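The Patience of Teaching a Hand

By ten in the morning Spyros Petridis has already put the same sponge in the same bin 20 times, and he's still in a great mood. He stands beside the bench with both hands on a set of controls, leaning a little whenever the arm leans, the way people do when they play racing games.

"Watch the wrist on this one," he says. The arm dips, hesitates, and tips the sponge over the rim. He taps a pedal with his foot and the take is saved.

The workshop is on the second floor of an old seed warehouse in Storton, and the project is called Naso. Its goal is easy to say and wonderfully hard to do: a robot that can tidy up after people, picking up whatever has been left out and putting it where it belongs. The team writes almost no rules for how to do that. They drive the arm through the job themselves, over and over, and a learning system studies the recordings until it can try the job alone.

One recording is called an episode. A good operator can get through 100 of them before lunch. Each holds the motion of every joint along with the view from a small camera at the wrist, and it's that view that the whole room seems to love. Spend an hour with it and you start thinking like a gripper. You notice rims and edges. You get strangely interested in walls.

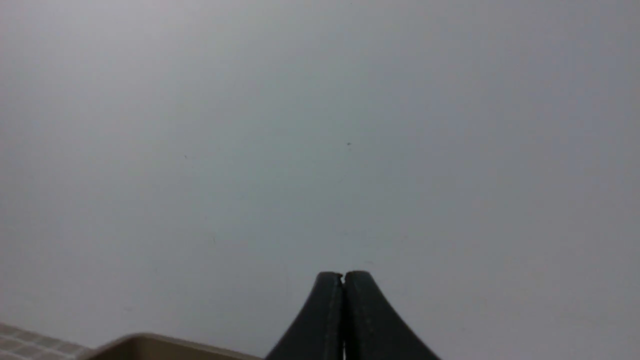 The wrist camera's view, with the gripper's two fingers closed.

Petridis grew up in Grerkby, where he repaired sewing machines with his uncle, and he drives the arm with a mender's touch. His episodes are smooth, and for a while that was a problem! The system trained on them did beautifully until it missed a grasp, and then it had no idea what to do next. So now he misses on purpose. He comes in too high, bumps the sponge, backs off and tries again, and those clumsy takes go into the pile with the rest.

The current set has 917 episodes in it, recorded by 3 operators whose styles are easy to tell apart once you know them. One swoops. One creeps up on everything sideways. The system has to learn from all of them, and the team has come to think the mix does it good.

Next comes a second bench, with softer objects and a new operator arriving from Flores in January. Petridis has a box of unmatched socks ready under his desk. He resets the sponge, turns it a little to the left, and puts his hands back on the controls.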